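Vivanwood Desk Organizer Set: Section 5, Setting Up and Loading the Tray

Complete the steps in Section 4 before you start. The tray, the cup and the pad feet should all be out of their bags. 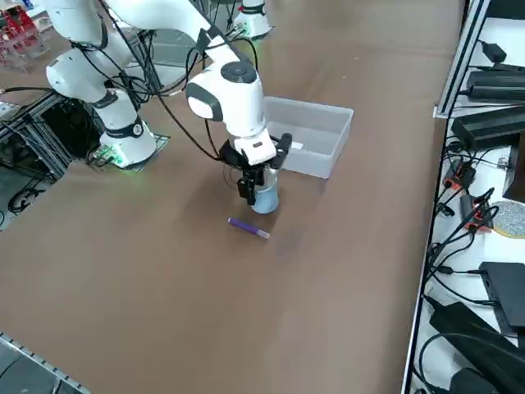

The set can go on any flat surface that stays dry. Leave enough room on all sides to lift the tray straight up with both hands.

5.1 Preparing the surface

1. Wipe the tabletop with a damp cloth and let it dry for 5 minutes.
2. Check for crumbs or grit. Small particles under the tray will scratch a varnished top.
3. Press one pad foot into each corner on the underside of the tray. Hold each one down firmly before moving to the next.

Note: The pads reach full grip after 14 hours. You may use the tray before then, but do not slide it.

5.2 Placing the tray

1. Set the tray down with the open side up and the label pocket facing you.
2. Push lightly on each corner. If the tray rocks, lift it and check that the pads are flat.
3. Write the contents on a paper label and slip it into the pocket. Use a dark pen -- pencil is hard to read through the plastic.

CAUTION: Do not place the tray over a heat vent or next to a lamp. The plastic softens above 69 degrees Celsius.

5.3 Loading the cup

1. Rinse the cup and dry it fully, including the bottom.
2. Stand the cup inside the tray, near a corner, before adding anything else.
3. Put pens and markers in the cup with the caps up.
4. Check each cap before you put a marker away. It should click.

Note: Markers that will not be used for a month or more keep better lying flat. Lay these along the long wall of the tray.

5.4 Loading the rest of the tray

1. Place heavy items, such as staplers and tape, against the walls.
2. Put small loose items in the Grirka insert (sold separately).
3. Keep the total load under 5 pounds. Do not carry the tray by one wall when it is full.

5.5 Ink stains

Dry-erase ink wipes off with a soft cloth. For permanent ink, use rubbing alcohol diluted with water to 50 percent, then rinse. Test the underside first. Do not use scouring pads or bleach on the tray or the cup -- both will turn cloudy.

If a part is missing or cracked, see Section 7 for replacement part numbers.

Revised 31 March 2026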